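I've been meaning to write something about the odds and ends shelf at our hardware shop in Levcombe, mostly because it's going. The new owners want everything in blister packs by January, and I think they're making a daft mistake.

For those who don't know it, the shelf is where you go when you need one hinge. Or a single washer, or the little foot that came off your washing machine. You rummage, you find it, you pay 9p or whatever Rok Kneževič feels like charging that morning, and off you go (usually with a bulb you'd forgotten you needed, so he does all right out of it!).

Over in Mellcombe they went to packs 2 years ago. I wanted one cup hook for the back of the kitchen door and came home with a bag of twenty. The other nineteen are in a drawer with all the spare picture pins and curtain rings I've been made to buy over the years, and I shall probably be buried with them.

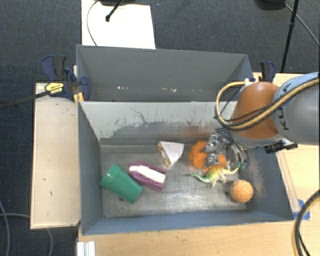
I do see the other side. Loose stock is a pain to price and it's murder at stocktaking, and Rok once told me he had 2,086 different lines in that shop, which would give me a headache before breakfast. Packs scan nicely and they look tidy.

But tidy isn't why I walk nearly 600 yards uphill in the rain. I go because I can buy the one thing I need and have a chat about whether it's the right one. If I wanted a bag of twenty I could order it from my sofa, and I suspect plenty of people in Levcombe will start doing just that. Keep the shelf, please, even if you put the prices up a bit.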